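Veltcombe Sports Radio is hiring a part-time researcher and question writer for its weekly call-in sports quiz, broadcast from our studio in Dratden. 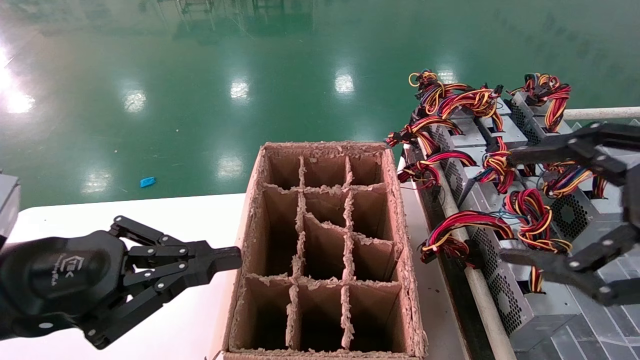
*Divided cardboard box, twelve compartments.*

# Researcher and Question Writer (part-time)

**Location:** Dratden, with two days a month at our Vakbridge office
**Hours:** 20 per week
**Pay:** $871 per week
**Contract:** 12 months, may be extended
**Start:** July
**Apply by:** 14 June 2025

## The job

The quiz runs for an hour and takes calls from listeners across the region. Each show uses 64 questions, including the tiebreakers. You would write half of them and check the other half. The current question bank holds 3,255 entries. A good number of the older ones need new wording or an updated answer, mostly records that have been broken and teams that have moved or changed names.

You would also prepare the host's notes for the interview segment. These run to two pages per guest and cover career dates, former teams, recent results and anything the guest has said on air before.

## What you will do

- Write questions on baseball, football, basketball, hockey, soccer and track, at three levels of difficulty
- Confirm every answer with two sources and enter both in the log
- Prepare guest notes by noon on the day before the show
- Sit in the control room during the broadcast and rule on disputed answers
- Reply to listener mail about corrections
- Retire or rewrite old questions, starting with the 299 already flagged by listeners

The show goes out in the evening, so one late finish a week is part of the schedule. During playoffs there may be up to six extra hours a week, paid at the same hourly rate.

## What we are looking for

You need at least one year of work in research, fact checking, sports writing or radio. College radio and student newspapers count. You should be able to write a short question that has only one correct answer and can be understood the first time it is read aloud.

You don't need to know every sport well. Most people on the show are strong in two or three and look up the rest. Experience with women's leagues or minor league baseball would help, as our bank is thin in both.

A degree is not required. On-air experience is not required either, although the researcher sometimes fills in as scorekeeper and is heard by listeners when that happens.

## How to apply

Send the following to the hiring desk at our Dratden office, by mail or in person:

1. A resume, two pages at most
2. Ten original quiz questions with answers and sources, covering at least four sports
3. One page of notes on any retired athlete, written for a host who has never met them

Please put "Quiz Researcher" and your phone number on the first page. Do not send audio.

Applicants on the short list will be asked to come in for a one-hour paid writing test and a talk with the producer. Travel within the state is paid back with receipts. We will write to everyone who applies, including those we don't interview.

The post reports to the producer of the quiz. Parking at the Dratden studio is free after 4 p.m.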